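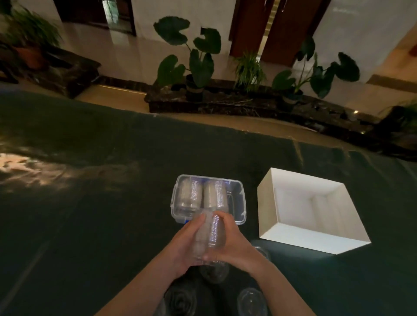
Is it worth repairing an old label printer when you could buy a new one?
Very often it is. Most of the faults people blame on age come from a worn roller or a dirty print head, and both can be put right in an afternoon.

I have loved label printers for longer than is probably respectable, and I would like to make the case for keeping the old ones going. I mean the squat thermal machines that sit at the end of a packing bench and spit out barcodes, the ones with a lid that needs a proper thump to close. Ours is a Flakon, bought second-hand for the stockroom at Brerkimeck, and I think it's one of the best bits of kit in the building!

The thing I admire most is how little there is inside. A thermal printer has a head with a row of tiny heating elements, a rubber roller that pulls the labels past it, a motor, a sensor to find the gap between one label and the next, and a board to run the lot. There's no ink and there are no nozzles to block. If you use ribbon, that's two more spindles. You can lift the lid and see the whole path the paper takes, and when something goes wrong you can usually see that too (a curl of backing paper wrapped round the roller, nine times out of ten).

Compare that with the replacement we were offered last January. The Tudoreo is a handsome machine, I'll give it that, and it was quick. It also wanted an account before it would print a test page. Pushpa Khurana, who runs our dispatch desk, set it up on a Sunday so that Monday would go smoothly, and spent most of the morning waiting for a confirmation email. Then it refused our labels. They were the right width and the right core size, but they didn't have the chip in the roll that it wanted to read. We sent it back.

I do understand why people give up on the older models. The maker stops selling them, the page on the website turns grey, and a line appears saying there is no direct replacement. That sounds like a death notice. It's really a note from the sales department, and it tells you nothing about the printer on your bench, which will go on printing tomorrow exactly as it did today. What matters is whether you can still get three things: heads, rollers and a driver.

Heads are the expensive part, and I won't pretend otherwise. A good one can cost a fair slice of what a cheap new printer would. But a head lasts a very long time if it's cleaned whenever the roll is changed, and hardly anyone cleans them. A white line running down every label might be a dead element, or it might be a speck of glue. Try the cleaning pen first! Let the head cool, wipe in one direction, let it dry, print again. I've seen machines written off for that speck of glue.

Rollers are cheap and a joy to fit. Ours went shiny and started to slip, so the print crept down the label until the postcode was falling off the bottom. Urho Eskola had a new one in before his tea had gone cold, and the difference was lovely, crisp bars right to the edge.

Drivers are where the argument gets harder, and Yu-ting Lo, who looks after our computers, puts the other side better than I can. Her view is that an old driver on a new machine is a worry you carry for ever, and that one update could leave the packing bench with nothing. She's right that it could. My reply is that most of these printers speak a simple command language, so you can send plain text straight to them and skip the driver altogether. Yu-ting wrote a little program called Lightfoot that does just that for us. It takes the order number, drops it into a template and pushes it down the cable. She still thinks I'm sentimental.

She has a point about speed as well. If you're printing all day at full tilt, a newer machine will earn its keep, and I wouldn't tell a big warehouse to hang on to something that slows everybody down. We print in fits and starts. The counter on our Flakon's last self-test said 2639 for that roll-out of shelf labels, and it didn't jam once.

What I'd like to see is printers sold with the parts list in the box and a promise about how long those parts will be made. Hanan Nimri keeps our spares drawer, and she has a head still in its bag, 2 rollers and a lid latch in there, all labelled, of course, by the printer they belong to. I asked her when she expects to use the last of them. She has written 2041 on the drawer.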